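29/04/2019

Abrasion test, Brastanska climbing pants, second pair. Banafsheh says the new weave is as tough as the old Ghorbani stuff. I doubt it. The old pair in the cupboard has had years on gritstone and the seat is still sound.

Ran both to 800 rubs, dry. Brastanska pilling on the left knee, no hole. Ghorbani barely marked. The label claims 1,829 rubs before wear. On what abrasive? Wrote to Premport to ask, and got the brochure back again.
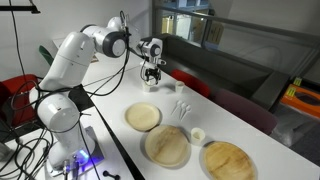 Arm at the long table, gripper over the cup.

Seams next. Pulled 5 samples from the inside leg. Two let go at the thread, the rest at the cloth, so I don't trust the thread. Usia used a bonded one and I never saw it fail.

Banafsheh Kiani wants the gusset cut changed before we say anything about fit. Fair enough, though I'd sooner see a wet rub first.

To do: wet run on both, same weight. Find the other Ghorbani leg panel. Ask again about the abrasive.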